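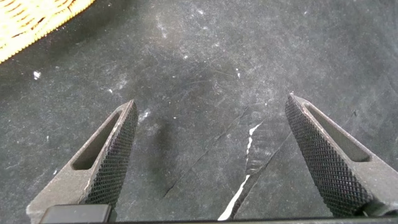 # Wullholm Soup Cards

Hi, I'm Ekua Appiah and this is my pile of handwritten soup recipes, typed up into one plain file so people can search it. There are 71 recipes in here right now. Most came out of my aunt's kitchen drawer, and the rest were sent in by folks at the Wullholm supper club (thank you, Dede Kpodo, for the entire groundnut section!).

## What's in the folder

- soups.csv — one recipe per row
- notes.txt — my grumbling about bad handwriting
- swaps.csv — what to use when you can't get the real thing

Each row has a title, who gave it to me, how many it serves, the ingredients, the steps and a spice score from 0 to 5. The spice score is my own opinion, and my brother thinks I'm a coward, so add one if you like heat.

## Things to know before you cook

Amounts are in whatever the card said. Some people wrote cups, some wrote grams and Teodoro Varela wrote "a good bit" for nearly everything. I left his alone. If a card was smudged I put a question mark after the amount, so "2? onions" means you get to decide.

Serving sizes are all over the place too. The okra one says it feeds 12 and I've seen it feed five, but we were hungry. Cooking times are missing from the older cards and I haven't guessed at them.

## Changes

27/11/2020 — added the pepper soups, fixed the salt in the lentil one (sorry, everybody), and split the swaps into their own file.

Next up are Mariama Nartey's bean soups, which I'm hoping to finish by March if I can read them.

## Using it

Cook from it, print it, pass it around. If you put a recipe in a booklet, please keep the name of the person who gave it. Found a mistake? Send me the recipe title and what you think it should say.

Contact: Ekua Appiah, Wullholm Soup Cards | © 2020 | Back to top

This site uses cookies to remember your settings. Accept | Decline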